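2 min read

Section 4: Setting the Water Softener

1. Close the inlet valve and open the bypass on the Vivel unit. 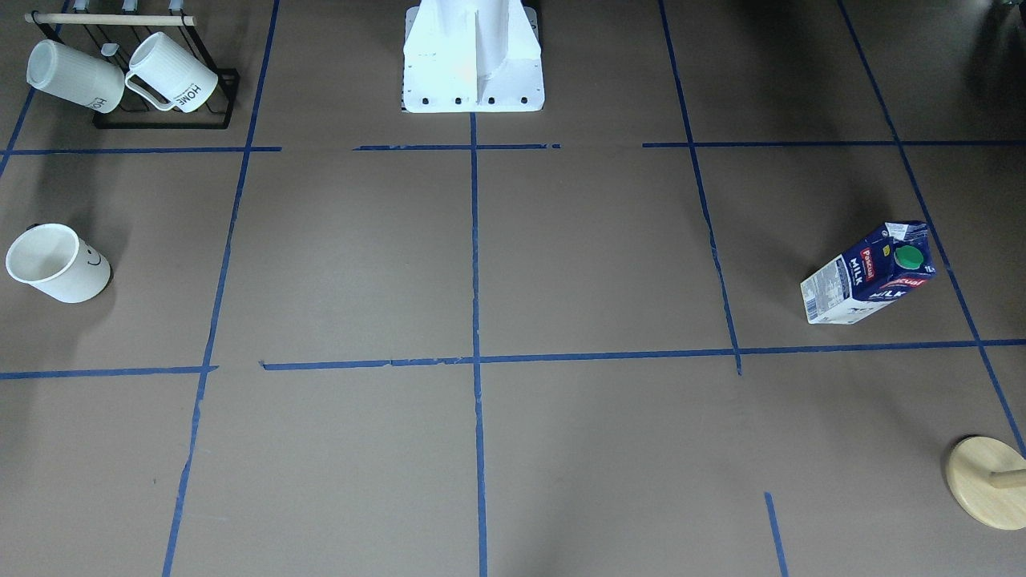

2. Enter the local water hardness. For Brornham, the supplied setting is 19.

Note: Keep the salt level above the marked line -- never fill to the lid.
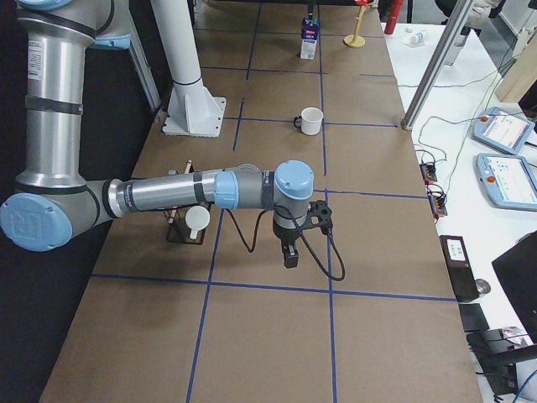 3. Hold the Set key until code 117 shows, then close the bypass and open the inlet valve slowly.

Caution: Do not start a rinse while the bypass is open.
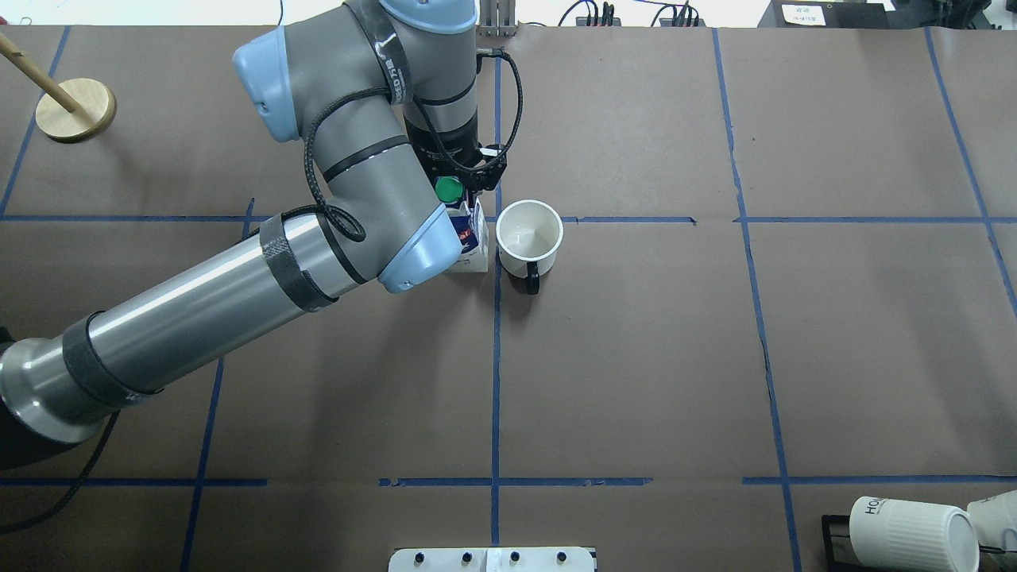
Oğuzhan Bilgin asks that households also run the cold tap until the water is clear.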